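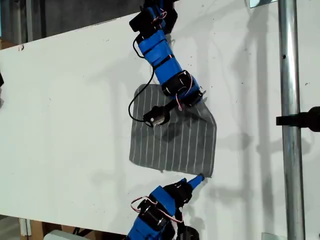
Let the walls be the screen again

I have a soft spot for planetariums, dome theatres and any room that tries to swallow you whole, and I want to make a case for the small ones. The big immersive shows get the billboards and the long lineups. Meanwhile a projection room with 13 seats can do things the giants gave up on years ago, and I think it's the most exciting place in media art right now.

My favourite is the room at Kulleck, up a flight of stairs behind a print shop. It has four projectors, a curved plaster wall somebody sanded by hand, and a sound system that rattles the door. I went in May to see Whitfield, a piece about a river valley seen from underneath its own fog, and I came out grinning like a kid. Then I paid and went back in!

What got me was how near everything was. In a hall built for 200 people the picture has to work from every spot on the floor, so artists play it safe: slow drifts, big colours, nothing that falls apart when you stand in the corner. With 13 of us in a half circle, the people behind Whitfield could tune the perspective until the fog seemed to hang between me and the wall. I put my hand out. So did the woman next to me, and we both laughed.

Small rooms can also change their minds. The operator at Kulleck told us the ending had been re-rendered since the previous weekend (she liked the old one better and said so, which I loved). Try that with a touring show that has to match its own trailer in every city. A lot of those tours are lovely to look at, and I've bought the tote bag, but you can feel that they were finished a long time ago.

People say the resolution isn't there. Fair enough, sometimes it isn't. Torkivov, a piece made entirely from 952 scanned postcards, is downright blurry in places, and on a bigger wall it would probably look like porridge. Up close and in the dark, with the cards flipping over at the edge of your vision, I didn't care one bit. I was too busy trying to read the handwriting.

The other complaint is money, and I take that one seriously. Thirteen tickets don't pay for a projector lamp, let alone an artist. Donavis, the touring program that carries pieces between rooms like this one, gets around it by sharing: a work is built once, for a common layout, and each room adapts it to whatever odd corners it has. I'd love to see arts funders get behind that kind of travel. At the moment most grants I read about reward a new building or a premiere, and the second and third showings, where a piece really gets good, are left to fend for themselves.

I'd also like libraries and community centres to have a go. Plenty of them have a windowless storage room and a couple of retired projectors. A coat of matte paint and a patient person with a laptop would get you surprisingly far, and local schools would fill the afternoons.

Kulleck runs its last screening at 10 at night, and that's the one I'd pick. The print shop has gone quiet by then, your eyes have already adjusted on the walk over, and if there's a spare seat they'll usually let you stay for the test reel afterwards, all colour bars and wobbling grids sliding across the plaster. I stayed for the whole thing.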